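11월 작업노트 - 대리석 상판 얼룩 / 발수제 비교 (2차)

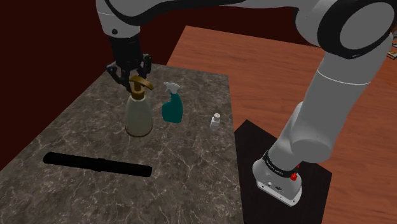

지난번 1차는 시편이 너무 작아서 가장자리 흡수랑 표면 흡수가 섞여버림. 이번엔 시편 크게 잘라서 다시. 목적은 똑같다. 주방 상판용 대리석에 침투형 발수제 먹였을 때 커피, 식용유, 레몬즙이 각각 얼마나 남는지. 현장에서 제일 많이 들어오는 문의가 결국 상판이고, 그림 왼쪽처럼 대리석 상판 카운터로 주방을 짜는 집은 계속 있으니까 이쪽 데이터를 먼저 쌓기로 함. 바닥재랑 벽체는 뒤로 미룸. Femi Bako랑 얘기 끝난 부분.

시편
- 백색 계열 대리석, Golestani에서 받은 자투리. 같은 판에서 나온 것만 씀. 무늬 진한 부분은 뺐음
- 마감 두 가지. 물광(연마)이랑 혼드(무광)
- 혼드는 2000방까지 안 가고 1000방에서 멈춤. 물광은 2000방 다음에 광택 패드
- 절단 후 물로만 세척. 세제 안 씀. 1차 때 세제 잔류 의심됐던 거 때문
- 건조기에서 하룻밤, 꺼내서 무게 변화 없을 때까지 확인하고 시작

발수제
- Dunex 용제형
- Kostitz 수성
- 무처리 대조군

둘 다 붓 말고 면포로 먹임. 붓은 모서리에 고임. 2회 도포, 사이에 한 번 닦아내고 쉬는 시간 둠. Kostitz는 표면에 하얗게 뜨는 거 바로 안 닦으면 나중에 굳어서 고생함. 한 장 그렇게 망쳐서 다시 갈았다. (설명서에 있는 얘기인데 내가 안 읽음)

Dunex는 냄새가 심함. 후드 켜고 해도 옆방에서 뭐라고 함. 다음부터는 점심시간 피해서 할 것.

흡수량
무처리 혼드가 당연히 제일 많이 먹음. 무처리 물광은 생각보다 적음. 광택 과정에서 표면이 좀 막히는 듯. 발수제 먹인 쪽은 둘 다 확 줄었는데 혼드에서 차이가 더 잘 보임. 물광은 애초에 약이 잘 안들어가서 처리 전후 차이가 작다. 이걸 "물광은 발수제 필요없음"으로 쓰면 안 됨. 기름은 얘기가 다름. 밑에.

시편 번호 149번 값이 혼자 튐. 뒷면에 실금 있는 거 나중에 발견. 표에서 빼고 비고에만 남김. 무게 재기 전에 뒷면도 확대경으로 보기, 절차에 추가.

얼룩
커피: 방울 떨어뜨리고 유리 덮개, 시간 지나서 닦기. 무처리 혼드는 테두리가 진하게 남음. Kostitz 혼드는 흐린 고리 하나. Dunex 혼드는 조명 비스듬히 비춰야 보이는 정도. 물광은 셋 다 거의 안남음.

식용유: 제일 골치. 무처리는 물광이든 혼드든 젖은 것처럼 짙어지고 중성세제로 안 빠짐. 물광이 물에는 강한데 기름은 천천히 들어가서 다음날 보면 번져 있음. 당일 판정만 했으면 놓쳤을 것. Dunex 쪽이 눈에 띄게 나음. Kostitz는 중간. 찜질(베이킹소다 반죽, 랩 덮어서) 한 번 하니까 Kostitz 시편은 많이 빠졌고 무처리는 반도 안 빠짐.

레몬즙: 예상대로 발수제랑 상관없음. 산이 표면 방해석을 깎는 거라 약 먹여도 똑같이 에칭됨. 물광에서 뿌연 동그라미 선명. 혼드는 원래 무광이라 덜 보일 뿐이지 만져보면 까끌함. 고객 안내문에 이 문장 꼭 넣을 것: 발수제는 얼룩을 늦추는 약이고 산에 의한 광 손실은 못 막는다. 이걸로 클레임이 제일 많이 들어옴. Stusville 현장도 결국 이 얘기였음. 식초 든 세정제로 매일 닦았다고 함.

에칭 복원은 시험삼아 물광 한 장만. 패드로 올려봤는데 동그라미는 없어졌고 대신 그 자리만 광이 살짝 다름. 형광등 밑에서는 모르겠고 창가에서 보면 보임. 부분 복원은 안내할 때 말 조심. 전체를 한 번에 미는 게 맞는데 비용 얘기가 나오니까 영업쪽이랑 문구 맞춰야 함.

광택도계
영점이 오후 되면서 밀림. 오전 값이랑 오후 값 그냥 비교하면 안 됨. 기준판으로 다시 잡고 물광 시편 전부 재측정. 오후 3시 넘어서 시작해서 시간 다 잡아먹음. 기준판에 지문 있었던 것도 한몫한 것 같음. 장갑 끼자.

재도포 주기
이건 아직 모름. 마모 시험기에 젖은 행주 붙여서 최대 1000회 왕복까지 돌려보고 물방울 모양 다시 볼 계획. 행주 재질을 뭘로 할지 미정. 극세사가 제일 현실적이긴 한데 로트마다 두께가 달라서 마음에 안 듬. 면으로 통일하자는 의견도 있음. Femi는 둘 다 하자는데 시편이 모자람. Golestani에 자투리 더 있는지 메일 보냄. 답 없음. 내일 전화.

이음매
상판 이음매랑 싱크 주변 절단면은 이번 시험에 안 들어감. 근데 실제 변색은 싱크 쪽에서 먼저 옴. 절단면은 연마가 안 된 상태라 흡수가 훨씬 빠르고, 실리콘에서 기름 성분이 배어나와서 테두리가 노랗게 되는 경우도 있음. 석재용 실리콘 쓰라고 도면에 적어도 현장에서 그냥 욕실용 쓰는 일이 있다. 3차에서는 실리콘 종류까지 넣어서 절단면만 따로 볼 것. 시편 모양을 ㄱ자로 할지 구멍을 뚫을지는 절단기 담당한테 물어보기.

할 일
- 149번 뒷면 사진 찍어서 폴더에
- 표 다시 정리. 오전 광택값은 지우지 말고 회색 처리
- 안내문 초안에서 "완벽 방수" 빼기. 누가 또 넣어놨음
- Kostitz 잔량 확인, 뚜껑 꽉 안 닫혀 있었음
- 식용유 시편은 버리지 말고 상온에 두고 번지는 거 더 보기
- 레몬즙은 시판 병 제품이라 다음엔 pH 재고 시작
- 면포 새로 주문. 지금 거는 보풀이 표면에 붙어서 무게 잴때마다 신경쓰임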